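Todunwood Household Task Guidelines: Frequently Asked Questions

Applies to: laundry module, revision 3
Maintained by: Bronura task standards group

Who has to follow the guidelines?
Any site that submits task runs to the Todunwood set. Dakent and Rowbotham sites follow the same text, with local additions kept in a separate annex.

Is the guideline a safety standard?
No. It covers task setup, operator conduct and record keeping. Machine safety is handled under the site's own risk assessment, which must be signed before the first run.

Where should the basket be placed?
On the floor, directly in front of the washer and below the door opening. Both ends of the basket must stay within reach of the grippers without moving the base.

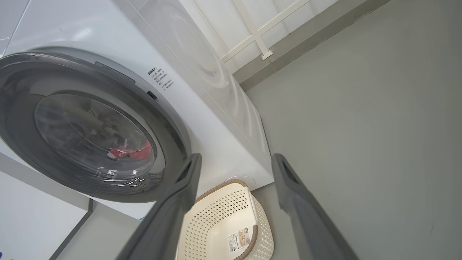 Basket at the foot of the washer, between the gripper fingers.

May the basket touch the machine?
Light contact with the cabinet is allowed. Contact with the open door is not — it shifts the basket when the door swings and the run has to be marked as disturbed.

What garments are permitted?
Soft items without loose cords, pins or hard buttons. Use at least one item that contrasts clearly with the basket. Total dry load must not exceed 700 grams unless the annex states a higher limit.

How far must the door be open before a transfer starts?
Far enough that the drum mouth can be entered without the arm brushing the door rim. The operator confirms this on the head view, not the wrist view.
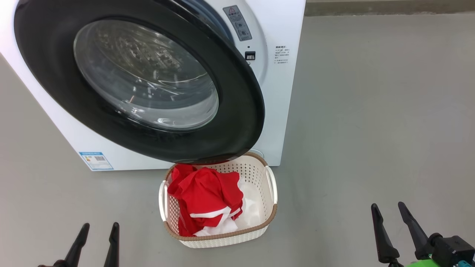 A garment hanging over the basket rim does not fail a run. It is logged as "overhang" and left alone until the run is closed. Garments on the floor are logged as "drop", and the operator may make one attempt to recover each of them.

Can the washer be connected to power?
Yes, for door release only. Water supply stays closed, and wash programs must not be started with a person or an arm inside the marked zone.

How often are grippers inspected?
Before each session and after every 4,000 cycles. Replace finger pads in matched pairs.

Are runs recorded under revision 2 still valid?
The 2,045 runs already accepted remain valid. Runs still in review in November will be checked against revision 3.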